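Itia Guidelines for Two-Arm Garment Handling

The Itia Guidelines for Two-Arm Garment Handling, usually called the Itia Guidelines, are a voluntary code of practice for robots that fold, sort or lay out clothing with two arms. They cover the work surface, the condition of the garment, the behavior of the arms near soft goods, and the records kept for each trial. They do not replace the machinery safety law of any country. The current text has four parts and an annex of sample forms.

Background

Early work on robotic folding was difficult to compare from one laboratory to another. Some groups began each trial with a garment laid flat on a table, others with a garment dropped in a heap, and published success rates seldom stated which. A working group led by Aishwarya Poduval circulated a first draft in May, with comments from the Tustau and Jiang laboratories. The draft dealt only with towels and other rectangular cloths. Shirts were added in the second edition.

Work surface and garment

Part 1 permits household furniture as a work surface, provided that the covering is named in the trial record. Upholstery behaves differently from a hard tabletop: it gives under pressure, and its texture can hold a sleeve in place when the arm tries to slide it. Garments waiting for later trials may remain on the same surface if they are clear of the one being handled. 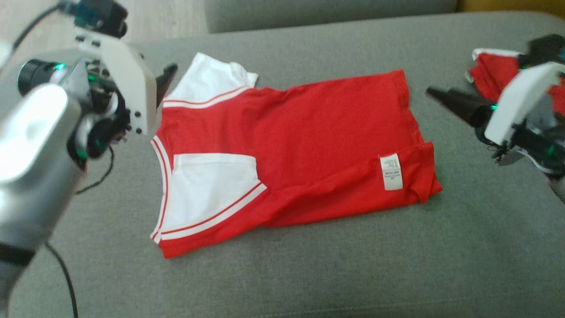
Red and white T-shirt on a gray sofa seat between two robot arms, with a second red garment at upper right.

Part 2 concerns the garment itself. Care labels are to be left in place, as they are on clothing in ordinary use. Contrasting sleeves, collars and trim are allowed but must be noted, as they make the parts of a shirt easier for a vision system to tell apart. Results from plain and contrasting garments are reported separately.

Arm behavior

Part 3 sets out how the grippers may touch the fabric. One arm may hold or press the garment while the other moves it, but the two may not pull in opposite directions beyond the limit stated by the operator before the trial. Cables are to be routed so that they do not cross the garment – a requirement checked again each time an arm is remounted.

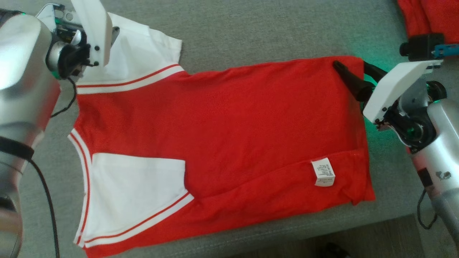

Left gripper holding a white sleeve; the right gripper's finger presses on the red fabric.

A trial ends when the operator calls it or when both arms have been still for 10 seconds. Touching the garment by hand before that point makes the trial void. Void trials must still be listed.

Records

Part 4 requires an entry for every attempt, including the starting state of the garment and the reason for any stop. Operators may group up to three attempts under one entry if the garment and surface are unchanged.

Related codes

The Illum Notes on Soft Goods use the same definition of a void trial but apply only to single-arm systems.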